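4.2 Leg loading and grip fatigue on the indoor wall 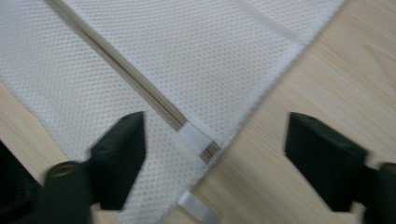

Figure 3. White mesh laundry bag with a long zip, lying on a pale wooden surface.

Helju Sproģis objected at the planning stage that forearm fatigue in new climbers had been measured many times already, and that what was missing was any decent record of what the legs were doing while the forearms got tired. Her point was accepted and the protocol was changed. The handgrip test stayed in, but a calf and thigh measure was added before and after each session, and the routes were set so that the same wall could be climbed with either a high or a low share of the work on the feet.

Sessions were held at the Drandthorpe wall, which has a vertical section and a slightly overhanging one. Only the vertical section was used for the results given in this part. Climbers were asked to complete two sets of easy routes with a rest between them. In the first condition they had footholds at frequent heights and were told to step up before reaching. In the second, every other foothold was taken off, so that they had to make longer reaches and pull more with the arms. The order of the two conditions was swapped for half of the group. Handholds were the same in both.

In all, 51 adults finished the full programme. None had climbed regularly in the year before they joined, though several ran or cycled. Between them they made 2239 attempts on the vertical section, of which 223 were left out of the analysis. Most of these were attempts in which the climber came off in the first few moves, and the rest were those where the timing had failed. We did not replace the missing attempts with estimates.

Grip strength fell in both conditions, as expected. It fell further when footholds were removed, and the gap between the two conditions was wider in the second set than in the first. Recovery during the rest period followed the same pattern. Climbers who had used the full set of footholds were closer to their starting grip strength when they went back to the wall, and they were also less likely to ask for a longer rest.

The leg results are less tidy. Calf tiredness, as scored by the climbers themselves, was higher with the full set of footholds. This fits with what instructors at the wall had told us: beginners stand on their toes for long periods while they look for the next hold, and the more footholds there are, the more time they spend standing. Thigh scores did not follow the calf scores. They were a little higher when footholds were removed, probably because each remaining step was a high one and had to be pushed through from a deep bend at the knee. We had not expected this, and the routes were not designed to test it.

Tests on a simple calf raise task gave partial support. Climbers managed fewer raises after the full foothold condition than after the reduced one, but the spread between people was large, and the regular runners showed almost no change in either condition. When the runners were taken out the difference became clearer. The group left over was small, however, and we would not put much weight on it.

Body weight had some effect on grip loss and little on the leg measures. Height mattered more. Shorter climbers found the reduced condition a good deal harder, and a few could reach the next foothold only by smearing — pressing the sole of the shoe flat against the wall — for which they had been given no training. Vogler and Juška raised the same problem in their work on the Kidov wall, where hold spacing was set by the height of the route setter. We tried to avoid it by setting the spacing against the average reach of the group, but this does not help the people at the lower end.

Shoes were another source of variation. Hire shoes were used by everyone for the first three sessions, after which some climbers bought their own. Those with a stiffer sole reported lower calf scores from then on. As the change came at the same time as a general improvement in technique, the two cannot be separated here. A later round, begun in September with hire shoes only, is meant to deal with this and will be reported on its own.

For the purpose of general exercise, the results suggest that a beginner on a vertical wall with plenty of footholds gets a fair amount of lower leg work and can keep climbing for longer before grip becomes the limit. Whether this adds up to a training effect over months is a separate question. The programme was too short to show a change in leg strength, and the small rise in calf raises between the first and last sessions may simply reflect practice at the test.

Two of the climbers, both in the group that began with the reduced condition, stopped using the toe of the shoe almost entirely and climbed on the instep. Their calf scores were the lowest recorded. They were kept in the analysis, as foot position had not been part of the instructions. Bennani's coding sheet for foot position, which was drawn up afterwards, is used in section 4.3.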